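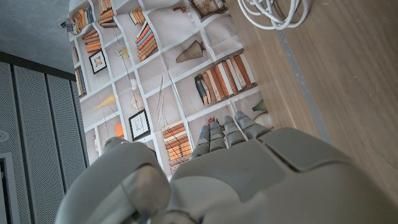

Printed shelf cloths and desk cables: your questions

Thursday, June 28, 2018
By Soledad Gallagher

Same questions keep landing in the inbox so answers in one place. Will add more when I get a minute.

Is it a real bookshelf?
No. Printed sheet. White shelves, stacks of books, yellow lamp, little black-framed pictures, all flat. People do ask.

How do I get the creases out?
Hang it for 2 or 3 days first. Still creased? Cool iron, from the back, thin towel in between. Fold lines are stubborn, we live with ours. Roll it for storage, dont fold it.

Can I use printed cloth on a work surface?
Sure. Tape the corners underneath so it stays put while you sort leads and plugs. Small white stuff is easy to lose on a busy print, so work slow.
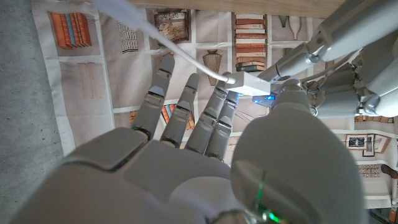 White plug and cable over the printed cloth.

Where do I hold a cable when I'm handling it?
By the plug. Never tug on the thin part. Kamil Jireš has a drawer of dead chargers from doing exactly that.

How do I coil a thin cable?
Loose round loops, hand-sized or a bit bigger. Let it turn the way it wants. No wrapping tight around the plug, that kinks it right at the neck.

Leave an end out?
Yes, short tail. Easier to find the tip later, and you won't pull the whole coil apart looking for it.
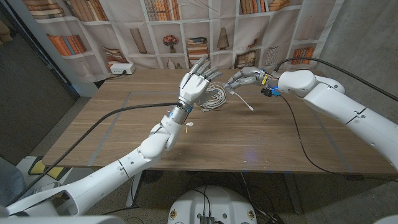 What about the wood-grain desk, cloth or no cloth?
Up to you. Plain top is better for coiling, a white cable shows up fine on brown. Wipe it frist, grit gets everywhere.

Do you sell the cloths?
No. Try the Kopecký shop in Drasta, ask for Temitope Abubakar. Almost 50 prints last time I looked, in March.

Question not here?
Write to Norbert Murín, he checks mail most mornings.

Related
Storing rolled fabric at home
Which drawer for which cable
Grimness swap day: what to bring
Removing tape marks from a desk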